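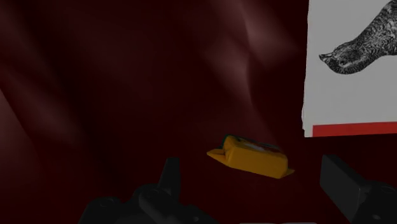 The Second Arm

The quote from Londoño came in at four in the afternoon, when the workshop at Skotcombe was nearly dark and the heating had gone off. She printed it and read it standing up.

One arm, one gripper, a year of support. The total was more than the roof had cost. Underneath, in smaller type, was the price of spare fingers, sold in sets of 3.

'You don't need the spares,' her brother said from the bench.

'We needed them last time.'

'Last time we bought Jandalska.'

She let that go. He had chosen the Jandalska and they were still paying for it.

He had the simulation open. He had spent the week on the soft packs, putting one yellow block after another down on dark red cloth and sending the black fingers in after it. The cloth was the trouble. Prikwood wanted their goods packed on cloth, in folds, and the folds were never the same twice.

'How many so far?' she asked.

'A thousand runs. 1,000 exactly, I stopped it there.'

'And?'

'It's good on the flat. On a slope it comes in low and pushes.'

She pulled a stool over and looked. The yellow thing lay at a tilt, one finger short of it on the left and the other further off to the right. She thought the cloth looked better than the real stuff, which had come off a roll in the market and showed every bit of lint.

'Would the Londoño gripper do it?'

'It might. They'll lend us one for 12 days.'

'Lend?'

'There's a deposit.'

She turned the quote over and wrote on the back. Deposit. Carriage both ways. An electrician for the new socket, because the old one tripped if you boiled the kettle. Then the rent to October, which was when Prikwood would pay, if Prikwood signed. She added it up twice and got the same answer – more than they had, by the price of the spare fingers.

'Leave the spares off,' she said.

He nodded and started the next run. She went to find her coat, then came back and asked him how much they would get for the van.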